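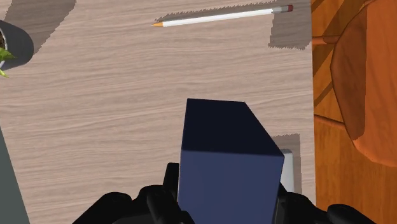 Wrist camera results
Dec 2, 2019

I finally finished the runs I started back in April. The question was how much clutter on the table hurts a grasping policy that only gets the wrist view, all in simulation. I trained 2 versions. One only ever saw a bare table with a cube on it. The other saw the cube with other stuff lying nearby, like a pencil or a potted plant, and with hard shadows turned on.

Each one got 303 test episodes in cluttered rooms. The bare table version got the cube off the table in 182 of them. The clutter version managed 204. That is a smaller gap than I wanted for the extra training time.

Most of the misses came late. Once the cube is between the fingers it fills so much of the view that small errors in angle are hard to pick up. Zoila Mosquera suggested feeding in the last few camera views along with the current one, so I'm trying that next. The code is still in the Tovent folder and needs cleaning up before I share it.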